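3.2 Fingertip maintenance

The berry cell at Godville uses one black arm with a two-finger gripper over a white work surface. Both fingers carry soft pink pads held by black straps, and the pads are the only parts we treat as consumable. Pads were wiped after every 40 grasps and replaced after 197.
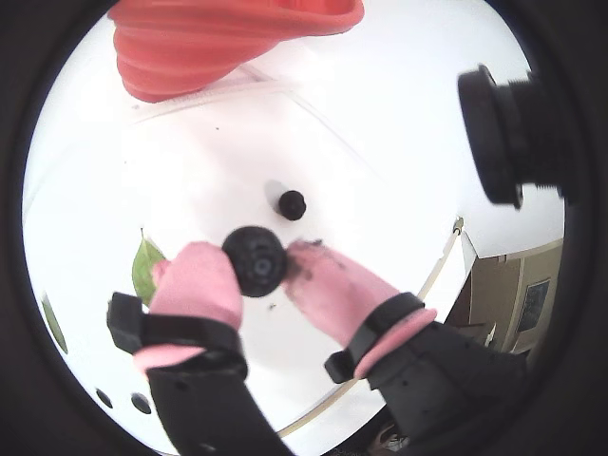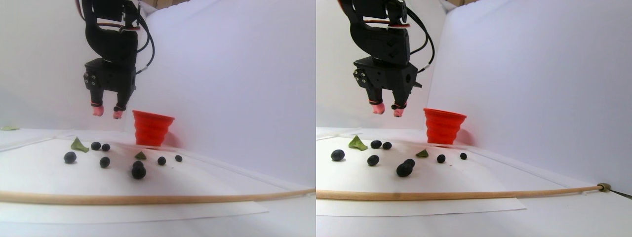
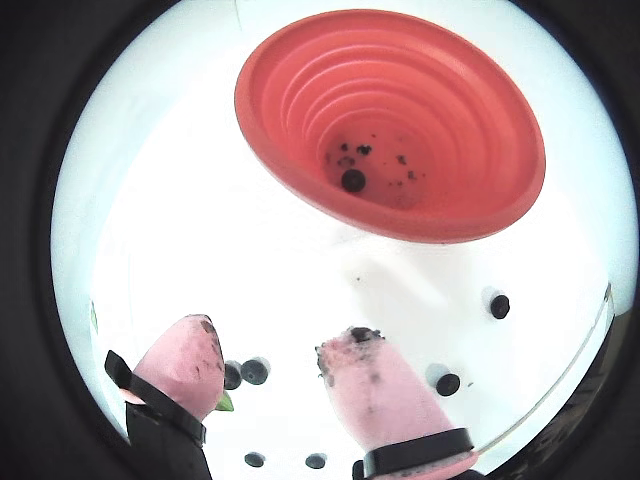
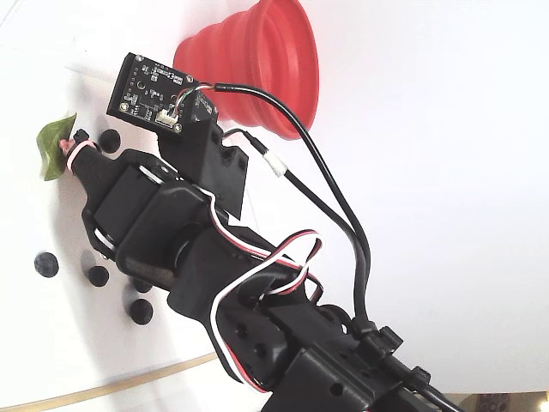
Figure 3. The cell in use, with the red silicone receptacle on the work surface.

Jaqueline Ochoa objected that a fixed count ignores how ripe the fruit is, and that residue should set the interval. We kept the count for all 859 grasps and logged pad colour separately.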